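**Taller Gestetti - Se busca técnico o técnica de sistemas de retención (cinturones y airbags)**

Gestetti es un taller de carrocería y mecánica general situado en el polígono de Naltia. Trabajamos sobre todo con aseguradoras y con dos flotas de reparto, y buena parte de los coches que entran vienen de un golpe delantero o lateral. Hasta ahora la parte de airbags, pretensores y sillas infantiles ancladas la llevaba Rommel Pascual, que en septiembre pasa a recepción y peritaciones. Queremos cubrir su puesto antes, para que haya unos meses de trabajo en común.

## Qué se hace en el puesto

- Diagnosis de la unidad de control de airbag y lectura de averías antes y después de la reparación.
- Desmontaje y sustitución de módulos de airbag, pretensores, sensores de impacto y cableado bajo asiento.
- Comprobación de anclajes ISOFIX y de las fijaciones de los asientos en vehículos siniestrados.
- Almacenaje y registro de piezas pirotécnicas, tanto las nuevas como las que se retiran.
- Redacción de la ficha de cada intervención. La ficha la lee el perito, así que hace falta escribir con claridad.

Entran unos 20 vehículos por semana. No todos necesitan revisión de retención, pero todos pasan por la misma hoja de control. Cuando no hay trabajo propio del puesto se echa una mano en desmontaje o en montaje de interiores.

## Qué pedimos

- Grado medio o superior de automoción, en electromecánica o en carrocería.
- Dos años de experiencia en taller. Si son en concesionario, también valen.
- Formación en manipulación de elementos pirotécnicos. Si no la tienes, la paga el taller, pero hasta aprobarla no se trabaja con módulos.
- Carné B en vigor.
- Español hablado y escrito. El inglés se usa solo para los manuales de fabricante.

Se valorará haber trabajado con vehículos híbridos o eléctricos y saber desconectar el sistema de alta tensión según procedimiento.

## Condiciones

Contrato indefinido con periodo de prueba de 90 días. Jornada completa, de lunes a viernes, de 8:00 a 14:00 y de 15:30 a 17:30. En julio y agosto el horario es continuo. El salario se fija según convenio y categoría, con un plus de 150 euros brutos al mes por la responsabilidad sobre las piezas pirotécnicas. La ropa de trabajo y el calzado los pone la empresa. La herramienta también - quien prefiera usar la suya puede traerla, y se le da una taquilla con llave.

No hay guardias ni trabajo en sábado.

## Cómo es la selección

Primero leemos los currículos y llamamos por teléfono a las personas que encajan. Después hay una entrevista en el taller con Aliki Rallis, jefa de taller, y una prueba práctica de media mañana. La prueba consiste en leer las averías de un coche, interpretar un esquema eléctrico y rellenar una ficha.
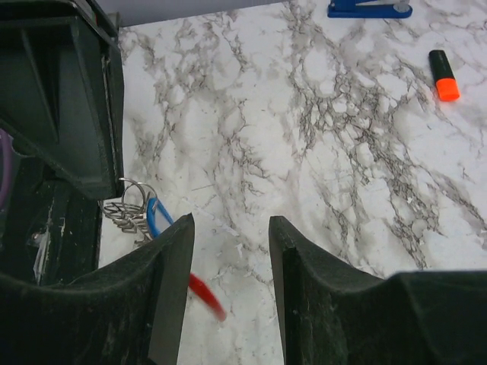 La prueba se hace con la batería desconectada y sin módulos activos. No hay que traer nada, salvo calzado cerrado. A quien venga de fuera de Naltia se le abona el desplazamiento presentando el billete o el justificante de combustible.

Contestamos a todas las candidaturas, también a las descartadas.

## Cómo presentarse

Envía el currículo y una copia del título a la atención de Felicidad Baluyot, en administración, o entrégalo en mano en el mostrador en horario de taller. Indica en el asunto "Retención" - tenemos abierta otra oferta para pintura y se mezclan. No hace falta carta de presentación, aunque sí dos líneas sobre las marcas con las que has trabajado y el equipo de diagnosis que manejas.

El plazo termina el sábado 17 de abril. Las entrevistas empiezan la semana siguiente y la incorporación sería inmediata, o cuando acabe el preaviso en tu empresa actual.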